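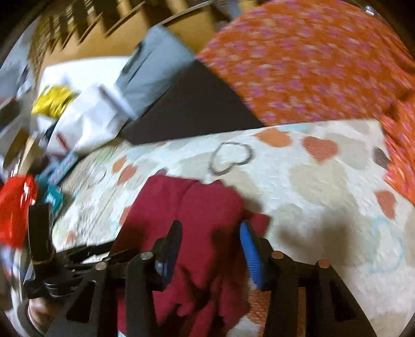 Muchen Yao acha que 30 demonstrações por peça chegam, e que o resto do tempo devia ir para variar o sítio e a luz. Eu não concordo totalmente mas percebo a ideia, e respondo em baixo.

Início | Lista | Arquivo | Por autor | Por tema | Entrar

julho, 23h40
por Adoración Quintana

Malta, vai à pressa que amanhã saio cedo.

Ponto da situação da recolha de panos. Temos 882 episódios no servidor da Mikska, o objetivo do lote continua a ser 1,000. Desses 882 há 52 que eu marcava já para rever – quase todos por desfoque no momento de fechar os dedos. O pulso roda depressa demais, a imagem fica em riscos e depois o alinhamento da trajetória vai à vida. Não apaguei nada. Estão com a etiqueta "rever", quem tiver tempo que pegue.

Respondo ao Muchen:

> Em resposta a Adoración Quintana, Muchen Yao escreveu:
> Estive a ver as curvas do último treino no Ikora. Com a mesma toalha e a mesma
> mesa, a partir das 30 repetições já não se ganha nada. Com três casas
> diferentes ganha-se logo. Por mim parávamos de repetir e íamos para chão,
> cama, sofá, tapetes com desenhos, o que houver. E panos amarrotados, não
> dobradinhos à espera da garra.
> Outra coisa: o pessoal arruma demais antes de gravar. Deixem a tralha à volta.
> Se o modelo só vê fundo liso, na primeira sala a sério agarra o tapete.
> Muchen

Quanto à tralha, de acordo. No chão também, tapete com corações, riscas, tanto faz, desde que se registe na ficha o tipo de superficie. O campo existe, está quase sempre vazio.

Quanto às 30, tenho dúvidas. Para toalhas sim. Para tecido mole que cai para os lados quando se aperta, não me parece, cada prega é um caso. Sugiro 30 como mínimo e depois logo se vê por peça. O Damian Jasińska tem as contas por material, pode mandar para a lista?

Coisas práticas:

- gatilho: apertar devagar, até ao fim, e esperar um segundo antes de levantar. Há episódios em que a mão levanta ainda a fechar e o sinal de abertura não bate certo com a imagem
- almofadas azuis: ver se estão bem coladas antes de começar
- aproximação com a peça entre os dois dedos, não a raspar de lado
- um episódio = um pano. Se falharem a pega gravem à mesma, marquem "falha" e sigam. As falhas servem
- calibração no início de cada sessão, e outra vez se a ferramenta cair ao chão (aconteceu-me, duas vezes)

A Maja Kwiatkowski pergunta se vale a pena reduzir a velocidade na app Tellcombe, com aviso sonoro quando se passa do limite. Por mim sim – mas só aviso, sem cortar a gravação. Cortar a meio dá mais trabalho a limpar do que o desfoque.

Falta decidir quem revê os 52. Eu fico com metade se alguem ficar com a outra. Czesław, tu ainda tens acesso à máquina Tokarz ou já expirou?

E por favor nomes de ficheiro sem acentos nem espaços, o script parte todo.

Adoración

Este sítio usa cookies para manter a sua sessão iniciada. Aceitar | Recusar | Saber mais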